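工作记录 2018-05-29
地点：Irley，靠里那间
项目：Cabral，桌面与餐具部分

接着上次没写完的。上次只记到桌板换好，盘子和零食包装都没来得及看，今天补上，顺便把清洁的做法定下来。顺序按当时做的先后写，有几处前后不一致，以后面的为准。

一、桌面

桌板是Dallgate那批里的白色矩形板，哑光，颜色偏暖，和墙面漆的白放在一起能看出差别，单独看不明显。换之前用的旧板是亮面的，灯管的倒影会成一条线落在板上，放白色器皿时很难看清边界。新板没有成条的倒影，但中间一带还是比两头亮，肉眼可辨，斜着看更清楚。照度计放在板中间读数390 lx，两端偏低，具体值没有记全，下次补齐再列表，这次不写。

亮带的成因我倾向于灯位，不是板面涂层不均。验证办法很简单，把板子掉个头，亮带位置没跟着走，还在原处。所以不必找Dallgate退换。灯具的位置归物业管，先不动。以后凡是比较颜色的活，把样品移到亮带以外做，或者全部放在亮带以内做，不要一半一半。

板面用手摸是光滑的，没有颗粒感。干布擦过以后会吸浮尘，尤其靠地毯一侧。湿布拧干再擦一遍，好一些。酒精试过一小块，在板子背面，没有发粘，也没有变色，但味道散得慢，关着门的时候不要用。含磨料的清洁膏不要上板，旧板就是这么擦花的，擦完那一块在侧光下始终发亮，补不回来。

水平用气泡尺看过，长边方向正，短边方向略偏，靠墙一侧低。垫了一片薄毡，气泡回到线内。毡片是临时的，压久了会变薄，九月大检时换成可调脚。

板边没有做倒圆，只是去了毛刺。前臂搁久了有印子，不影响使用，记一笔。

二、盘子

盘子选的是白色圆盘，盘心浅，盘沿一圈细黑线。同类的还看过纯白无边线的，放在这块板上几乎找不到盘沿在哪里，离远一点就只剩一道浅浅的影子。有黑线的好认得多。线很细，不抢东西的颜色，装浅色食物也不显得突兀。

黑线是釉下还是釉上，供货说明里没写。用指甲横着刮没有台阶感，拿湿海绵粗糙的一面来回擦，擦完线的浓淡没有变化。但是次数太少，不能算耐磨结论。洗碗机先不进，手洗。洗的时候留意叠放，盘底那圈没上釉的足环会蹭下面一只盘子的表面，时间长了盘心出现灰色的弧形划痕，这个在旧盘子上见过。中间隔一张纸巾即可。

盘心浅有浅的好处，也有麻烦。好处是薯片这类轻而薄的东西倒进去以后铺得开，不会堆在中间互相压碎。麻烦是圆的碎屑往边上滚，盘沿坡度太缓，挡不住，倒得急一点就出界。试倒的时候有一部分直接落在板上，所以后面把倒的高度往下压了，袋口尽量贴近盘心再倾。

盘面釉是亮的，和哑光的桌板不一样，盘心里总带一点反光。反光不强，装了东西就盖住了；空盘的时候如果要看有没有油膜残留，这点反光反而有用，油膜会把反光打散。检查办法：盘子拿起来对着灯慢慢转，反光边缘整齐的算干净，发毛的重洗。

盘径标称200 mm，卡尺量下来在公差里，没有再逐个量。盘底标签撕下来有残胶，用食用油搓掉，再用洗洁精去油。残胶不清掉的话，盘子在板上推不动，会一顿一顿的。

三、袋装薯片

选袋装零食放在这张桌上，考虑的是日常茶歇的实际情况：买来就是一袋，放在手边，边上一只盘子。硬盒和罐装另开一页写，这里只记软袋。

今天用的是绿色袋子的薯片，底子是亮绿，上面有浅一些的绿色旋纹和薯片切面的图案，正面偏上的位置有红黄两色的圆形商标，商标下面是白色的中文字。在白桌面上非常显眼，离得远也认得出来。若要做不同口味的区分，颜色本身够用了，不必另贴标签。

软袋的问题主要在形状。袋身一经拿捏就起皱，皱痕留着不回去，再放下时和之前不是同一个样子。折过的那一面，印刷图案会断开，字也跟着变形，识别正反面要看商标那一侧，不要只看颜色，正反面的绿差别很小。拿的时候捏住上沿封边附近，袋子自然垂下来，内容物落在底部，重量在下，不容易晃。捏袋身中段则不好，里面的薯片受压，能听见碎的声音。

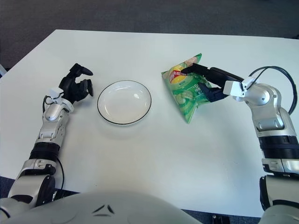 图1 白圆盘与绿色袋装薯片，袋子在盘的右侧，略高于桌面。

盘与袋的左右位置，之前争论过一次，有人习惯盘在右。我的看法是随惯用手走，不必写进规程。需要写进去的只有一条，盘子靠近桌板中间放，不要贴着边。贴边放的时候，倒出界的碎屑直接下地毯，收拾起来费事得多，见第四节。

袋子放下时的朝向：正面朝上，封口朝外。试过让袋子立着，底部没有折底，立不住，靠着别的东西才行，一碰就倒。平放占地方，但是稳。平放时袋内的空气把袋身撑成枕形，摩擦面只有中间一条，桌面又光滑，手肘带一下就会滑走。开袋放气以后接触面变大，滑的情况减轻。

开袋方式比较如下，只记结论。

从封口锯齿处横撕：开口齐，但容易一下撕到底，袋身裂开，薯片没有袋口可言，只能整袋倒空。
双手捏前后两片向外拉：开口完整，袋形保持得最好，缺点是力道突然，拉开那一下碎屑会蹦出来。手放低，袋子架在盘子上方再拉。
剪刀剪：最省心。剪下来的细条容易粘在手上或者落进袋里，剪完先找到细条再倒。
剪角：开口小，出料慢，大片卡在口上会折断，适合倒底部的碎渣，不适合整片。

以后统一用剪刀，沿封口平剪。剪刀挂在桌子下面的钩上，用完擦干挂回去。

倒的动作：先倾斜，停住，等大片滑到口上，再慢慢抬袋底。一次倒到底的话，前半段没有东西，后半段全下来。盘心铺满一层就停，别堆。剩下的部分袋口折两道，用夹子夹住。折的时候先把空气挤出去，挤的力度以听不见碎裂声为准。没有夹子时用过长尾夹，夹得住，但是夹口会在薄膜上压出白印，有一次压穿了。改用宽口的塑料封口夹。

受潮情况：敞口放在盘里的，到下午口感已经发软；夹好的那袋无明显变化。没有称重，也没有湿度记录，只能写主观判断。要做成数据的话得有干燥箱和天平，天平目前借出去了，还没还。

包装袋的油污：倒过的袋子口内侧沾油和盐粒，翻折后油会转到外侧，再拿起来手指上有油，接着去碰盘沿和桌面，印子就传开了。白板上的油指印正看看不见，侧着看一大片。对策是折口时只往背面折，让内侧始终包在里头。另外在桌上备一张干纸巾，换手前擦一下。

四、地面与碎屑

地面是深灰色地毯。浅色碎屑落上去很明显，好处是找得到，坏处是不清就一直在那里。薯片碎屑含油，踩过以后压进绒里，吸尘器吸不出来，要先用硬毛刷逆着绒刷松，再吸。油斑用小苏打撒上去静置，之后吸掉，深色地毯上会残留一点白，多吸一遍。

原来的想法是在桌下铺一张垫子。试了一天撤掉了，垫子边会翘，椅脚过去时勾住，比碎屑更麻烦。现在的做法是从源头控制，盘子往里放，倒的高度压低，桌面碎屑用手持刮板往托盘里收，不用手掌往地上扫。刮板用的是软硅胶口，硬塑料口的那个在哑光面上会留灰线，能擦掉，但是多一道工。

收屑的方向从两头往中间，再从中间往自己这边。反过来做会把细渣推到桌板远端那条边上，伸手够不着。

五、收尾步骤（暂行）

按这个顺序做，做完在门后的表上划勾。

1. 袋口折好上夹，袋子先离开桌面。
2. 盘内余料倒回还是倒掉，视是否有人碰过决定，拿不准的一律倒掉。
3. 盘子拿走，手洗，对光检查反光边缘。
4. 桌面刮屑，干布，拧干的湿布，再干布。干布和湿布分开放，颜色不同，别混。
5. 侧着看一遍板面，有指印补擦。
6. 地毯看一圈，能捡的捡，当天来得及就吸。
7. 剪刀、夹子归位。

整套做下来将近4分钟，熟了会更快。第四步不要省，省了以后第二天再擦，油已经干在上面，时间翻倍都不止。

六、采购与存放

盘子放在柜子中层，竖插的架子会碰盘沿的黑线，改成平叠隔纸。薯片放上层，不要压在饮料下面。之前整箱饮料压过一次，袋子没破，里头全成了渣，从外面看袋形还是完整的，开了才知道。

软袋入柜时袋面朝外，便于看保质期。保质期的喷码有的打在封口上，有的打在背面，剪封口之前先看一眼，日期剪掉了就没处查。剪过的袋子用记号笔在背面写开封日，薄膜上墨水不干，要等一会儿再摸，或者贴一小块纸胶带再写。

纸胶带库存还有，封口夹要补。宽口的那种优先，窄口的不要再买。硅胶刮板只有一把，放在桌下的篮里，谁拿走用记得还。

七、没弄清的

亮带两端的照度值，上面已经说了，待补。
盘沿黑线的耐洗性，等手洗用一段时间再看，不急。
桌板背面试酒精那块，过几天再摸一次，看有没有滞后的变化。
不同膜材的袋子皱痕恢复程度不一样，有的哑膜袋捏过以后几乎能弹回去，这次的印刷袋不能。是膜厚的关系还是镀层的关系，没有查。手边有2种空袋可以剪开量厚度，千分尺在楼下。
另外，白盘放在白板上，手机拍下来盘子外沿发虚，黑线还在，外面那一窄圈白釉和桌板混在一起。如果将来归档照片要量尺寸，得垫一张灰卡，或者换深色的垫纸。先记着。

备注：Dallgate的送货单夹在本子最后一页，Cabral那边如果要复印件直接来拿，原件别带走。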